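How a Microwave Oven Heats Food

Ornirus Science Pages for Ages 8 to 11

A microwave oven is a metal box with a door. It heats food with microwaves, a kind of energy related to radio waves and visible light. You cannot see or feel them at work, but the parts around them are easy to find once the door is open.
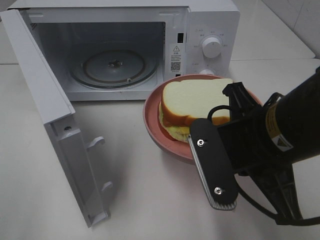 Lachlan Strachan
Science writer, Ornirus
2023-07-13

The cavity

The space where food goes is called the cavity. Its walls reflect microwaves, so the energy bounces from side to side and passes through the food many times. Water molecules in the food turn back and forth very quickly as the waves go through. This movement spreads to the molecules next to them, and the food gets warmer.

The turntable

Microwaves do not fill the cavity evenly. Some spots get a lot of energy and others get very little. A round glass plate, the turntable, carries the food through both kinds of spot. The piece in the middle of the floor is the coupling – it joins the plate to a small motor underneath. A ring with rollers supports the plate as it turns.

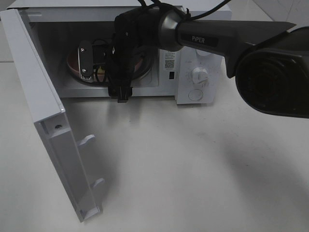 A bowl on the turntable, with the door open.

The door

Look at the inside edge of the door and you will find two hooks. When the door shuts, the hooks go into slots in the oven and press on switches. If the switches are not pressed, the oven cannot make microwaves. Engineers call this an interlock.

The knobs

Many ovens have two knobs. One sets the power and the other sets the time. On a low setting, many ovens switch the microwaves on and off in turns – you may hear the hum stop and start.

Before you heat anything

Ask an adult first. Use a dish marked as microwave safe. Never put in metal, foil or toy food. Dishes can become very hot, so use oven mitts.

Words to know

Cavity: the space inside the oven.
Coupling: the part that joins the turntable to its motor.
Interlock: switches that keep the oven off while the door is open.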